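Company News | Robotics

Brestunance Opens Second Collection Room to Gather Household Handling Examples

BRARKCOMBE – Brestunance, which develops control software for robot arms, has opened a second room for recording examples of everyday handling work. The room began regular sessions in February and adds to the company's first site at Lenitz.

People working in the room use a pair of hand-held grippers to do ordinary tasks at a table, such as picking up a cloth, moving it over another object and putting it down. Each session is recorded and later used to train a learning system that will control two arms. No robot is needed while the examples are being gathered.

Brestunance said it has now collected 1797 accepted examples of cloth handling across the two rooms. The tasks are drawn from a list of 52, written with help from Rantala, a linen service that plans to try the finished system in one of its folding areas.

"Cloth is where our earlier models did worst," said Evdokia Sfakianakis, who leads data collection at Brestunance. "A box looks the same every time you pick it up. A cloth doesn't, so we need a lot of examples, and we need them from people who don't all work the same way." 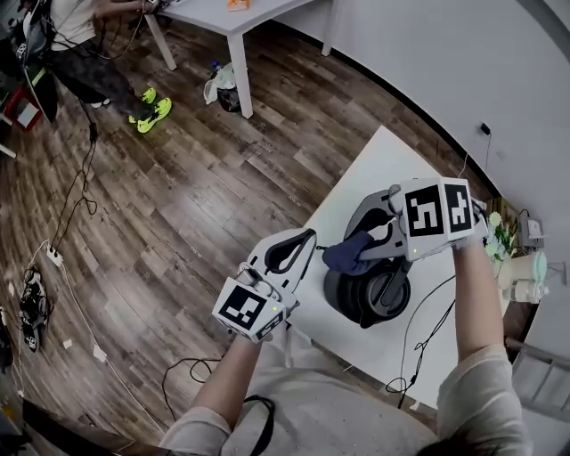
Sessions run in blocks with a break between them. The grippers are checked at the start of each block, and any recording in which tracking of either hand is lost for more than a moment is set aside. Operators are also asked to mark their own failed attempts. Those recordings are kept in a separate set, which the company uses to test whether the system can recognize a bad grasp.

Marichka Shevchuk trains new operators at Brarkcombe. She said most people need over 3 hours of practice before their recordings are steady enough to use.

"The first thing they do is rush," Shevchuk said. "We ask them to work at the speed they would use at home. If the cloth slips, they pick it up again and carry on, and we want that in the recording too."

The company chose to furnish the rooms simply and to leave normal items in them. According to Tipene Tamihana, head of engineering, a model trained on examples from a single bare setting tended to fail when it was moved to a new one. Tables, lighting and the objects on the tables are changed between blocks, and operators trade places during the day.

Tamihana said early results with the combined set are better than with the Lenitz examples alone – mainly on the first grasp, when the gripper has to close on one layer of fabric. Releasing the cloth in the right place remains a problem, and the next group of tasks will focus on it.

Brestunance plans to bring in four more operators at Brarkcombe. No experience with robots is required. Applicants are asked to come to a trial session, held every Monday at the site.

A trial with Rantala will follow once the system passes the company's internal tests. Brestunance has not set a date for it.

About Brestunance
Brestunance makes software that lets two-armed robots handle soft and irregular goods. It has offices and a collection room at Lenitz and a second collection room at Brarkcombe.

Press contact: Stelios Bakalis, Communications, Brestunance

Related News
Brestunance and Rantala Agree on Task List for Folding Work
Tipene Tamihana Named Head of Engineering
Lenitz Collection Room Adds Evening Sessions
Gripper Tracking: Notes From Our First Year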